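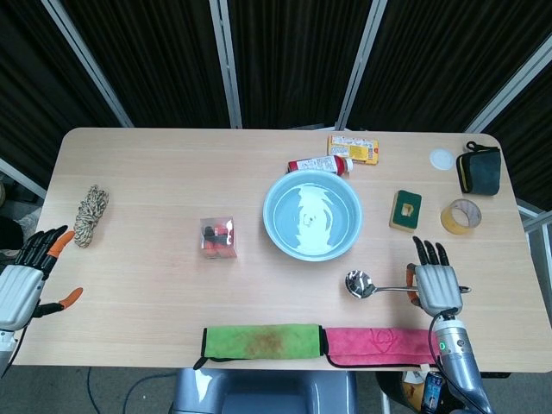
Clellham Activity Table, light wood, rounded corners
Product code 3274

We have been selling the Clellham for a good many years now, and it is still the table we recommend when someone rings up and says they need one surface for a bit of everything. Washing-up bowl in the middle, sponge and towels to hand, a box of toy blocks waiting its turn — it copes very happily with that sort of afternoon, and with the clearing up as well.

The top is a pale, fine-grained wood, finished with two coats of clear lacquer at our Karnton workshop. Splashes may be left until you have finished what you're doing, although we would ask you not to let a puddle sit overnight. The corners are rounded, which our nursery and day-centre customers tell us they like very much, and so do those of us who walk past the one in the showroom all day with our hands full.

Cleaning is simple. Use warm water, a little washing-up liquid and the soft side of a sponge, then dry with a towel. Please keep the scrubbing side for your pans! Sticky tape peels off the lacquer nicely if you pull it back slowly and low to the surface.

If you are dividing up a larger room, the Clarner pleated folding screen goes well behind it and is sold separately. We also keep the Molefe stacking stool, which tucks underneath.

Delivered with the legs packed flat and a spanner in the box. Allow 17 working days, or a little longer in August when the workshop closes for its holiday. Spare feet and touch-up lacquer are on the accessories page.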